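Home | Newsletter | Members | Working Groups | Archive | Contact

September issue
By Hwa-young Oh

Bench rules for glazed and round objects

The Trostine handling guideline has a revised section on tabletop trials with fruit and household dishes. It replaces the two paragraphs in the previous release that left start conditions to the operator. Labs reporting results under the guideline should apply the new text from the next round.

A start position is now valid only if the gripper is clear of both the object and the dish. The arm may be anywhere inside its approved work area. Plate angle is free, but must be logged relative to the near table edge. Any item not named in the task sheet stays off the working surface. Stands and cables may remain at the sides or the back, provided they don't enter the planned path.

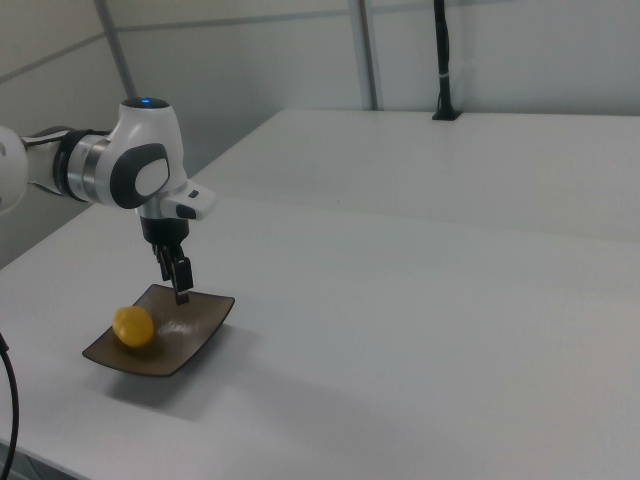

Lemon on a dark plate, gripper clear of both. 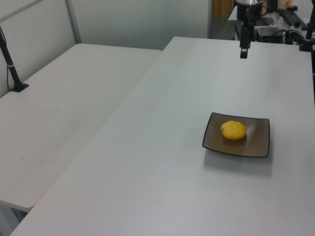

Clause 2 covers glare. Glazed dishes return highlights that shift with the viewing angle, and results taken from a single camera have been hard to compare between sites. The clause asks for 2 fixed views of every trial, with lamp positions recorded once per session. Auto exposure is to be switched off. Aivar Eglītis of Kwak objected that some older cameras can't hold a manual setting through a restart; those sites may report the setting at the start and end of each session instead.

Fruit must be replaced after 28 trials, or sooner if the peel splits. Grornelton asked for a higher limit and was turned down. A lemon that rolls out of the dish counts as a failed trial and is logged as such, even when the arm recovers it.

Speed limits near the table are unchanged. The emergency stop check moves from weekly to the start of each session, and takes roughly 3 minutes with the Flikitz checklist.

Comments on the wording of Clause 2 are open until the end of the month. Send them to the working group address, with the clause number in the subject line.

You are receiving this newsletter as a registered member. Update your preferences or unsubscribe.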